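Oiling a Wooden Work Surface

Updated 07/06/2025

Bare wood on a bench or kitchen table takes up water at the seams first. Once the grain there turns gray, sanding is the only fix. Regular oiling prevents most of it.

Clear the surface and wipe it with a damp cloth. Let it dry overnight. Sand along the grain with 150 grit, then 220. Do not sand across the seams — the scratches show as soon as oil goes on.

Use food-grade mineral oil if the surface touches food. Boiled linseed oil is harder wearing but belongs in the workshop. For a table of ordinary size, 50 ml per coat is enough. Pour a little at a time and spread it with a lint-free rag. Wait 20 minutes and wipe off everything that has not soaked in. Oil left standing turns sticky and collects dust.

New wood needs 3 coats, one per day. After that, one coat every few months will do, more often in dry winters.

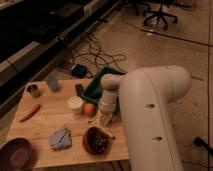
Check the underside as well. A board oiled on one face only will cup, usually within a season. One thin coat below is sufficient.

Rags soaked in linseed oil can catch fire on their own. Lay them flat outdoors until stiff, or keep them under water in a metal can with a lid. Mineral oil rags can go in the trash.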